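Speaker notes: Two hand-held grippers, one set of tasks
Zachary Després, Clulton
July 2020

Slide 1. Title
Give name and group. Say that the talk covers the mechanical side only; the controller comparison is a separate report. Questions at the end, except on units.

Slide 2. What was compared
Two hand-held parallel grippers, same camera mount, same trigger. The Utetti has bonded rubber pads on linkage-driven finger blocks. The Umali has molded fingertips that slide onto a pin. Stroke and closing force were matched as closely as the springs allow. Remaining difference in closing force is in the backup slides. Do not go into it unless asked.

Slide 3. Task set
81 grasps per operator per gripper, drawn from the Clullberg list. Flat items, thin-walled items, small cylinders. Order shuffled for each operator. Mention that the heavy items were dropped from the list in June, so totals do not line up with the earlier handout.

Slide 4. Results, first pass
Point to the left column. Flat items: Umali slightly ahead. Small cylinders: Utetti ahead, and by more than expected. Thin-walled items: no difference worth defending with this sample. Pause on the failed grasps. Most were slips during the lift, with the object still between the fingers when the lift began. Read the slip definition off the slide word for word.

Slide 5. Pad condition
Leave this one up for a while. Edge wear is on both fingers. The left pad is ragged along its outer edge, with a small piece hanging; the right is peeling and a little frayed, with a torn flap at the lower tip. Ask the room to look at the edges before the pad faces. 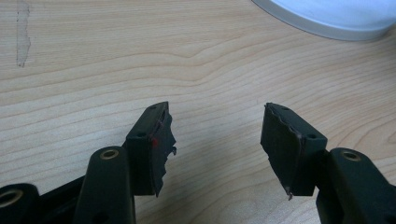 Slide 6. Effect of wear on the numbers
Slips rose over the last 13 grasps of each session with the Utetti. The Umali showed no such trend. Two readings are possible: pad wear, or operator fatigue. Gripper order was not balanced across operators, so the data cannot separate them. Say this plainly and move on.

Slide 7. Changes for the next round
Pads replaced at a fixed grasp count. Photograph both fingertips at the start and end of every session, jaws open. Balance gripper order. Log closing force at the trigger.

Slide 8. Recommendation
Keep both grippers in the pool. Umali for flat items, Utetti for cylinders. No purchase decision until the repeat is done. Backup slides: spring data, slip definition, full task list.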